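Session 6: When is a pick a pick?
Handout for Robot Software II. Read it before the practical, or during it, as most of you will.

The task is cubes and a basket. There is a red one, a green one and a blue one, and the planner is told which to deal with. A toddler can do this. The toddler has not had to write the state machine.
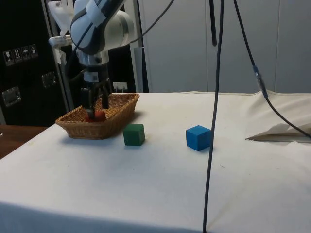
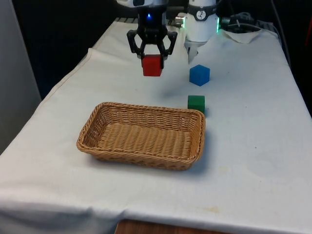

Notes by Stanisława Wysocka
Last revised 24th July

1. Three programs that think they are one

Our stack has a perception node (Inditz), a planner (Grivent) and a controller, which never got a name and does most of the work. Inditz says where the cubes are. Grivent decides what should happen next. The controller moves the arm and reports back.

Most of the bugs you meet this term will live between these programs. Each one is quite reasonable taken alone, like relatives.

2. What the planner believes

Grivent keeps a small table of facts: red is on the cloth, red is in the gripper, red is in the basket. Only one of these may be true of a cube at a time. The difficulty is deciding when to cross one out and write in the next.

Look at the red cube in the first picture. It is inside the basket and it is also between the fingers. Is it held, or is it placed? You can't tell from the pose alone, and neither can Grivent. Our rule is that a cube stays "held" until the controller has reported the fingers open and the arm has backed away. Last year's rule was that a cube became "placed" as soon as its position fell inside the basket outline. Under that rule the planner would cheerfully send the arm off to the green cube with the red one still in its grip.

The second picture is the easier case. The red cube is up off the cloth and the basket is empty, so "held" is the only fact that fits. Write your tests for this one first, for morale, then go back to the other.

3. What the camera can't see

The basket rim hides most of a cube that is down inside it. Inditz will then do one of two things: lose the cube altogether, or report a thin strip of red and guess a centre from it. The guess is too high. If you feed it straight to the planner you get a cube hovering over the basket, and a planner keen to go and fetch it.

So don't delete a cube the moment it drops out of view. Keep the last good position, mark it stale and let it age. The time limit is 600 milliseconds while the arm is moving. Anything older must be looked at again before the arm acts on it.

Creases in the cloth give you soft shadows, and soft shadows give you edges. Use the colour mask before the edge finder. Groups who swap the order find a great many cubes.

4. Reading the logs

The practice log has 2,059 lines and 2 faults. One is a stale position used as if it were fresh. The other is a message that arrives in the right order with the wrong timestamp. Search for the state changes first and read outwards from there. Starting at line one is allowed, but bring lunch.

5. To hand in

Draw the state diagram for a single cube, with the event that causes each change written on its arrow. An arrow with no event on it is a wish.

Then add a "dropped" state. Say which program notices the drop, what it sends, and what Grivent should do if Inditz still claims to see the cube in the gripper.

Optional: read the Esfahani notes on belief tables, in the Curville folder. Section 2 is the useful part. Resits are in August and will use the same log format.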